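Come and write grasp planning code with us at Helham

I run the planning team at Helham, which is really just me and 2 other people in the Wevstead building, and we've got more work than hands. We're after a software developer for our two-armed picking project, Hollis. You'd own the bit between perception and motion: where to grab, how hard, and what to do when the plan falls over (it will!).
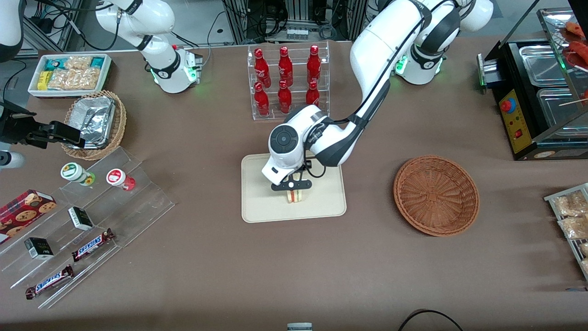

Soft food is where we're stuck right now. Our planner is happy with boxes and gets grumpy around bread, so you'd be spending a lot of your first months on grip force and collision checking in tight spots.

You'll want solid C++ or Python and some time with motion planning. No degree needed, I'd sooner see your code. Hybrid's fine, but the arms live here, so plan on being in the lab a fair bit.

Send a note and a repo link through the Clemholm jobs page by the end of March, ref 101.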